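Kitchen worktop

A kitchen worktop (also called a counter or, in older British usage, a dresser top) is a flat, raised surface on which food is prepared and small kitchen goods are kept. It may be fixed on top of cupboards or may be a freestanding table. The word is also used for the slab itself, sold by length and cut to fit.

History

Before fitted kitchens became common, most households prepared food on a single table in the middle of the room. Storage was kept apart, in a larder or on open shelves, and the table was cleared for meals. Long surfaces along the wall came in with piped water, when the sink was given a fixed place and a draining board beside it.
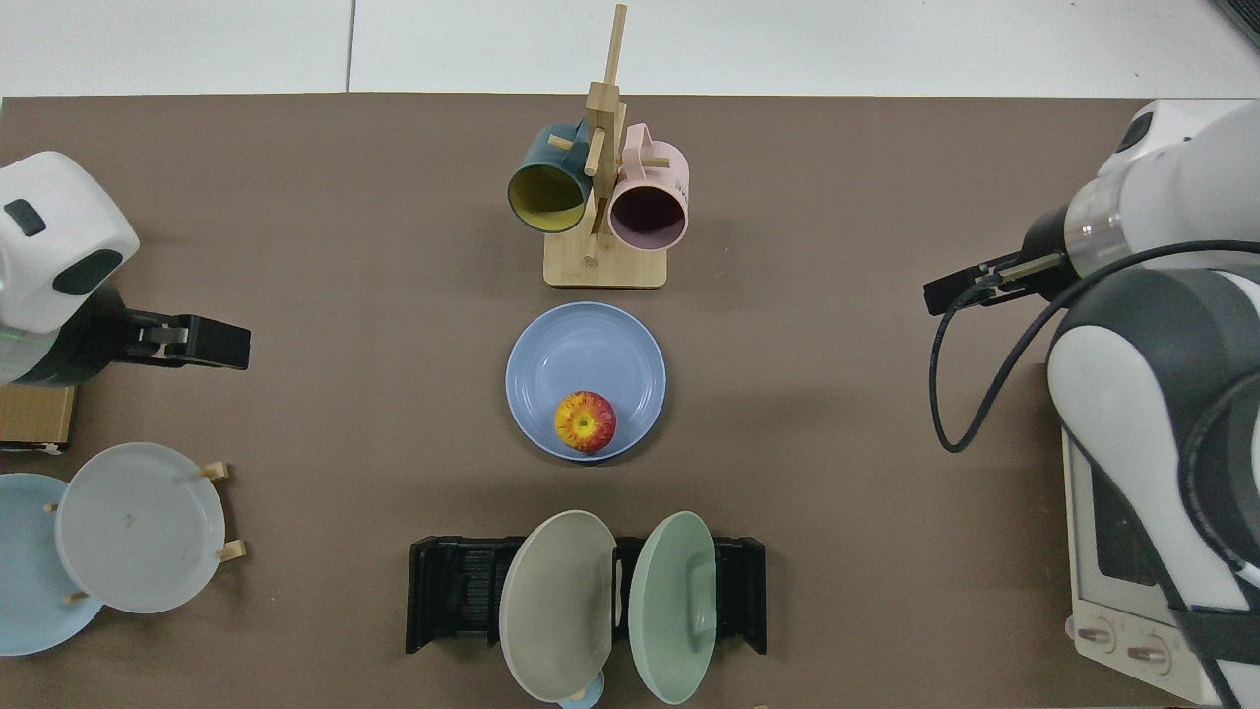 The town of Arancibia is often mentioned in local writing on the subject. Its joinery works, Janer, made beech tops in a standard length from the start and sold 1,389 of them in its first full year of trade. The historian Milagros Ocampo has argued that the firm's fixed sizes did more to shape kitchens in the district than any builder's plan. Pascual Espinoza, writing on the same records, puts more weight on cheap sawn timber arriving by rail.

Height and depth

Early tables were often low, as much of the work was done sitting down. Later tops were set for standing work. A survey of older houses by Constanza Pereyra found 11 different heights in a single street, the lowest of them in homes where the original table had been built into the wall. Depth varied less, being limited by how far a person could reach to the back.

Materials

Wood is the oldest material still in wide use. It is kind to knives and crockery but needs regular oiling, and end grain near a sink will darken. Stone is hard and cool, and is favoured for pastry. Laminate, a thin printed sheet glued to board, is cheap and easy to wipe, though it can't be sanded once scorched. Steel is usual in restaurants.

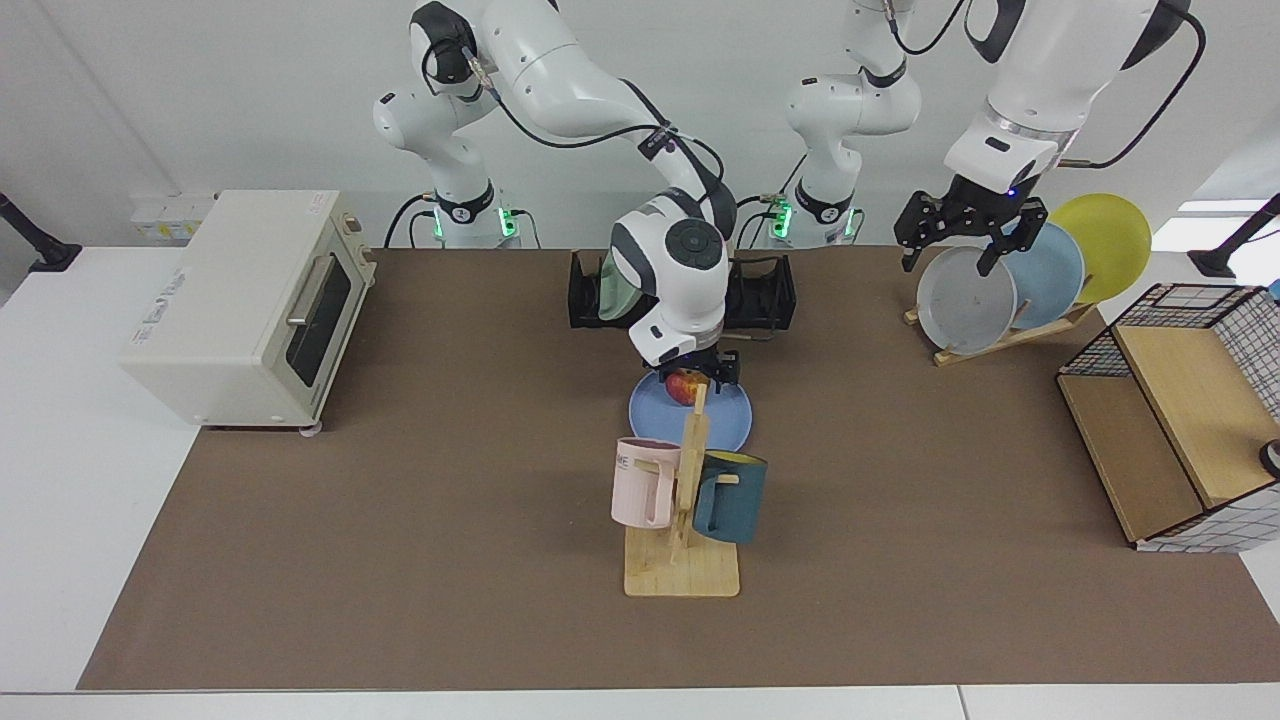

Joints are the weak point in most of these. Water gets in where two lengths meet and the board beneath swells. The Storska joint, a stepped cut held by bolts from below, was brought in to deal with this and is still taught – mostly to shopfitters.

Use and arrangement

Pots and crockery in daily use tend to stay out, while larger items go into cupboards. Small electrical goods have taken up more of the surface over time, and newer layouts place sockets along the back wall for them. Pilar Alarcón's study of rented flats in Jarow recorded 29 kitchens, and in 2 of them the tenants had added a side table to make room.

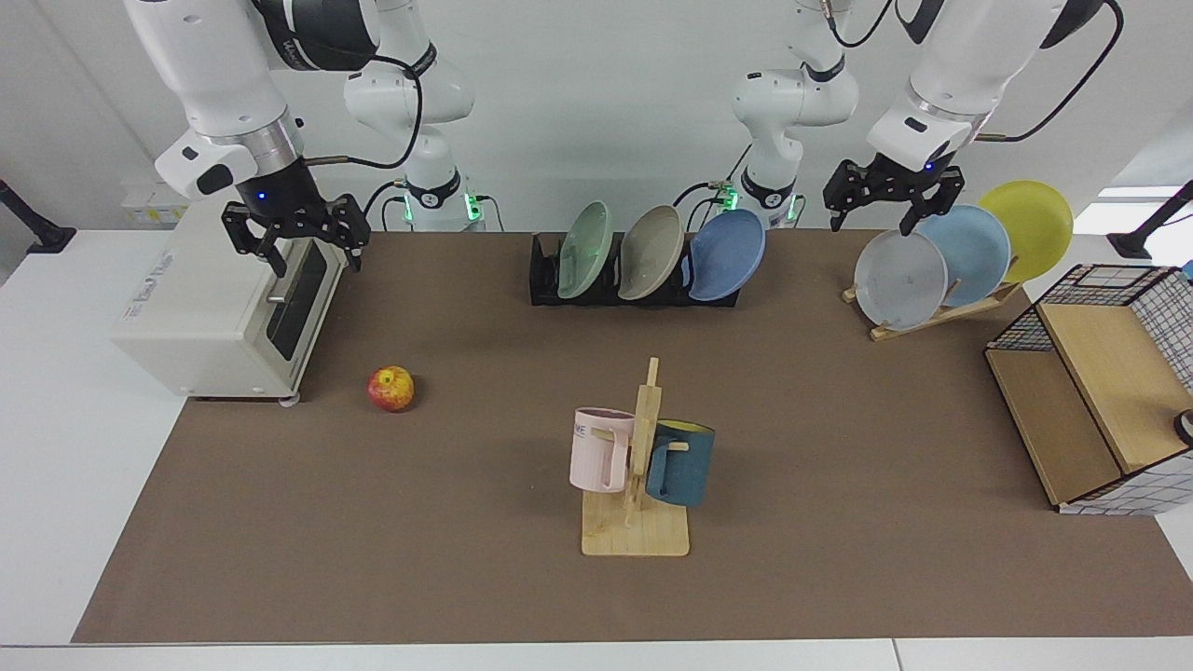
A cream-coloured toaster oven on a long tabletop.

See also: Draining board; Fitted kitchen; Larder; Trestle table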